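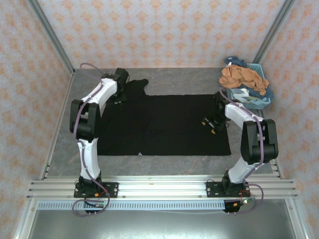 Most people who run a small business think of ransomware as something that arrives in a single moment: a bad click, a red screen, a demand for money. The reality is slower. Attackers usually spend days or weeks inside a network before anyone notices, looking at file shares, reading email and working out where the backups are kept. They lay the whole thing out in front of them, spread flat like a black shirt on a worktable, and only then decide where to start cutting. By the time the demand appears, the important decisions have been taken.

Drillberg, a mail-order firm with 40 staff, learned this over one long weekend in April. Its office manager came in to find that the stock system would not open. Neither would the accounts package, nor the shared folder where seven years of supplier contracts were stored. A text file on the server gave an address to write to and a deadline.

The firm did have backups. A copy was made each night to a second drive in the same cupboard as the server, and that drive was connected all the time. The attackers had encrypted it first.

How they got in

Ifigeneia Margaritis was brought in from the security consultancy Petridis on the second day. She found the way in fairly quickly. A remote access account had been set up for a former contractor and never closed. Its password had been used on another website which was later breached, and there was no second check at login.

"It was an ordinary account," she says. "It had more rights than it needed, and it had been left open after the work was done. I see the same thing in firms of every size."

From that account the attackers reached the main server, where they created two new administrator accounts with names that looked like routine services. The logs recorded all of it. Drillberg kept its logs, but they were not being read.

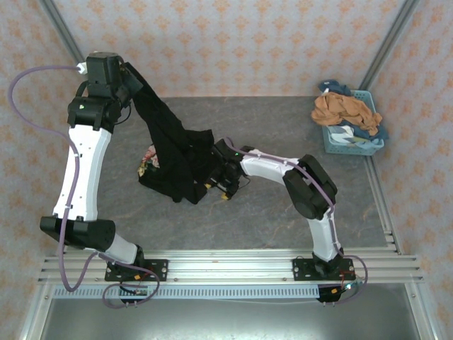 Two robot arms lift a black garment above a work surface.

Margaritis spends much of her time on this kind of tidying up. Her first request to any new client is a list of everything connected to the network, and she says the first version is always short. Printers are missing from it, along with door entry systems, old laptops and machines on the workshop floor. Anything that has an address on the network can be used as a stepping stone, and equipment bought ten years ago may never have had a software update.

Her advice is to split the network into parts. Office computers go in one, production equipment in another, and visitors' phones in a third. Traffic between them is blocked unless there is a known need for it. A competent technician can do this for a small site without new hardware in most cases, although finding out what talks to what takes patience.

Paying or not paying

Drillberg did not pay. It rebuilt the stock system from an older copy that the software supplier, Tirnirano, happened to hold from a migration, and staff typed in around 1,000 orders by hand from printed dispatch notes. The contracts were harder. Some were recovered by asking suppliers to send their own copies, and a few are still missing.

Other firms make a different choice. Gurkgate, a parcel sorting business, paid and received a key that unlocked most of its files, very slowly. Several large databases were damaged in the process and had to be rebuilt anyway.

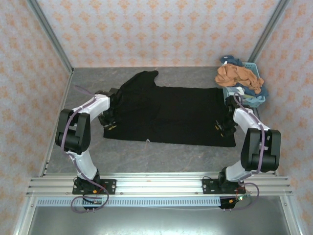
What to check this week

Start with the accounts. Print the list of everyone who can log in from outside and cross off the people who have left. Turn on two-step login for the rest, beginning with administrators.

Then look at the backups. At least one copy should be offline or held somewhere the everyday administrator account cannot delete it. Restore a folder from it and open the files. Margaritis suggests doing this every month, with a different folder each time, and writing down how long it took.

Finally, decide who will be telephoned first if the screens go blank, and keep that number on paper. Drillberg's was in the shared folder.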